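Who Gets the Corner? Race, Rent and Signs of Change in a City Shopping District

Final report, Urban Sociology seminar

Background

The Saxena district has been the main business area for Black and immigrant residents on the east side of the city for two generations. In the last six years the rents on its main street have gone up faster than in any other part of the city we looked at, and a number of older shops have closed or moved. Local newspapers mostly present this as a story about prices. Our group wanted to know whether it was also a story about who is shown in the district, meaning whose faces, names and languages appear on its doors, windows and signs.

We started with two questions. Do the signs on the main street still reflect the people who live behind it? And do shop owners think the new signs and murals paid for by the city have made any difference to them?

Method

We walked both sides of the main street, from the Zalden bus terminal to the rail bridge, and wrote down every storefront in use. There were 118. For each one we noted the language or languages on the sign, the kind of business, and whether any person was pictured in the window. We did the walk twice, once in the morning and once after 5 p.m., since some places keep their shutters down until evening.

We then handed out 300 short questionnaires to residents at the terminal, the branch library and two churches. We got 200 back. We also held longer interviews with six owners. All of them asked us to leave out their names, so they are identified in our notes by type of business only.

Most of the interviews were done during working hours, in back rooms and kitchens, and the recordings have a lot of background noise. We lost part of the interview with the phone repair owner for this reason and used our written notes in its place.

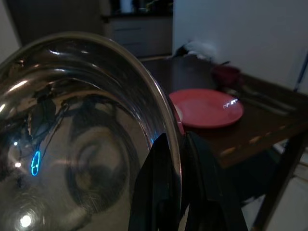 Fig. 1. Large stainless steel bowl.

Results

Of the 118 storefronts, 47 had at least one sign in a language other than English. These were mainly French, Wolof and Amharic. Hair salons, groceries and money transfer offices made up most of this group. The newer cafes and the two real estate offices used English only.

The windows gave a different picture. Businesses owned by large chains were the most likely to show Black models in their advertising. The Pronetel phone store near the terminal had four window posters, and every person on them was Black. Two of the owners we interviewed brought up these posters before we asked. One, who runs a grocery, said she was glad to see them but noted that the store had not hired anyone she knew from the neighborhood. The other said, "They know who walks by. That is all it tells me."

On the questionnaire, 131 of the 200 residents agreed with the statement "I feel that this street is still for people like me." Agreement was lower among people under 25, which we did not expect. Several of the younger people wrote that they now shop outside the district because there is nowhere on the main street to sit down without spending too much.

Opinion on the city's mural program was split. Residents liked the murals. The owners were less interested. Four of the six said they had not been asked about the design, and one restaurant owner said the mural on his side wall was painted the same month his lease went up. He pays his rent to Faltero Properties, which owns most of the buildings on that block. We wrote to the company twice and did not get an answer.

Discussion

Our results suggest that being seen on the street and having a stake in it are separate matters. A visitor on a Wednesday afternoon would see many Black faces in the windows and on the walls. The owners talked mostly about leases, loans and how long they expected to stay. Only two of them expected to be at the same address in three years.

Limits of the study

The people who filled out our questionnaire were mostly regular users of the library and churches, so residents who rarely come to the main street are underrepresented. The form was only in English and French. Our storefront walk recorded what signs say and did not record who owns each business. City license records would help with that, but our request for them was still open when this report was due in June.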